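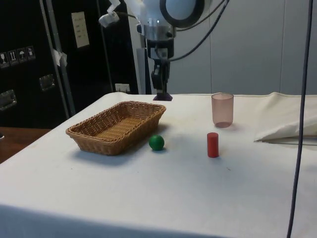 3.2 Participants and meet records

Entry and result files were obtained for the club-level meets held at the Pikberg pool between August and the end of the short course season. The files held 1,583 individual swims in events from 50 m to 400 m. Relay splits were left out, as were time trials swum outside the published program. Swimmers were grouped by age on the first day of each meet, following the practice of the host club.

Disqualifications were coded from the referee's slips by Oľga Jurčo using the categories set out by Baek: start, stroke, turn and finish. Where a slip gave more than one reason, only the first was kept. Almost 200 slips were legible enough to code. Breaststroke turns made up the largest group among novice swimmers, and false starts were more common in the older age groups.

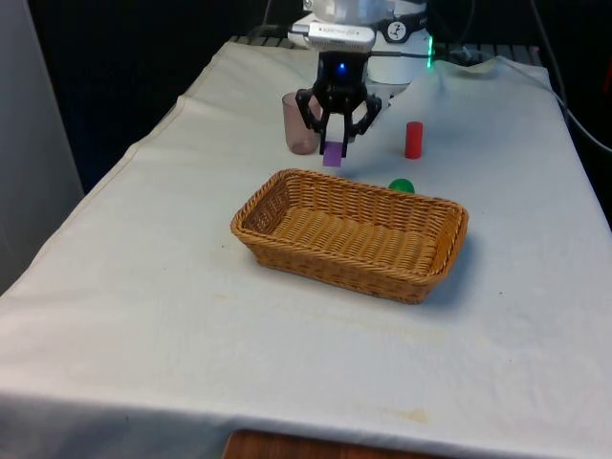

Entry times were compared with final times using the percentage change for each swim. Swimmers with no recorded entry time were dropped from this step but kept in the disqualification counts. Long course entry times were converted to short course with the Rateo tables before comparison.

Figure 4. Median change from entry time by age group and stroke, all meets combined. Bars show the interquartile range. Disqualified swims are not included.

As Figure 4 shows, the youngest swimmers improved most on their entry times, with the widest spread in butterfly.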